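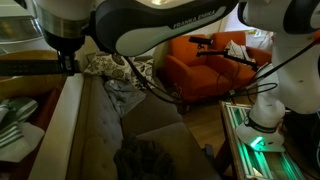 Franka Emika arm with black gripper bar attached

From: Lăcrămioara Pascu
To: Korkness Neighborhood Safety List
Subject: Re: Vehicle break-ins near the Peva Street lots

Dear list members,

Thank you to everyone who wrote to this office over the past two weeks. I am replying to the message below on the open list, as several residents have sent similar questions and the answers apply to all of them.

The Tredirton Police Department has confirmed that it is treating the August break-ins on Peva Street and in the Olteanu Building parking lot as one investigation. Detectives have reports from 14 vehicle owners. In most of these reports a rear side window was broken and bags or tools were taken from the back seat. Two vehicles were entered without damage and may have been left unlocked. No one was injured, and no arrests had been made when this message was sent.

The department has asked us to pass on the following description. Officers wish to speak with two people seen on foot between the Olteanu lot and the Peva Street bus stop shortly after 2 a.m. One was wearing a light gray hooded jacket and carrying a large sports bag. The other was taller and wore a dark baseball cap. A witness also reported a dark green station wagon waiting with its lights off near the loading entrance at 210 Peva Street. Police have not said that either person is a suspect, and members are asked not to describe them as such on this list or elsewhere.

Anyone whose vehicle was entered and who has not yet filed a report should do so, even if nothing is missing. Reports may be made at the front desk of the Tredirton station or by telephone on the non-emergency line. Please give the case name "Peva Street vehicles" so that the report reaches the right detective. A report to this list, to building security, or to an insurance company does not count as a police report.

Residents and businesses with outdoor cameras are asked to keep their recordings for the month of August. Many systems erase older footage automatically, and the setting may need to be changed by hand. Please do not post clips to the list. An officer will arrange to collect a copy.

On the matter of lighting, I can confirm that the lamps along the north side of the Olteanu lot have been reported to the property manager. I do not have a repair date and will write again when I receive one.

> I parked in the Olteanu lot overnight and came back to find my
> rear window broken and my work bag gone. The security desk wrote
> it down in their book and gave me a slip with the number 152 on
> it. Is that my case number? My insurance company is asking for
> one. I would also like to know whether the police are going to
> patrol the lot at night, because the lights on the north side
> have been out since before I moved in. My neighbor says she
> heard glass break but did not call. Should she still talk to
> somebody?

The number on the slip is the security desk's own log entry. The insurance company will need the number issued by the police, which is given at the time a report is filed. Please take the slip with you, as it records when the damage was first noted.

The department has told us that patrol cars will pass through the lot during the overnight hours. It does not publish the times.

Your neighbor should call the non-emergency line. Detectives are still fixing the time of several of the break-ins, and a statement about the sound of breaking glass could be useful even without a description of any person. If members hear or see a break-in under way, they should call 911 at once and should not approach anyone involved.

Replies to this message go to the full list. Please write to me directly if your question includes a license plate, a home address, or a report number.

Sincerely,

Lăcrămioara Pascu
Community Liaison
Korkness Neighborhood Safety Office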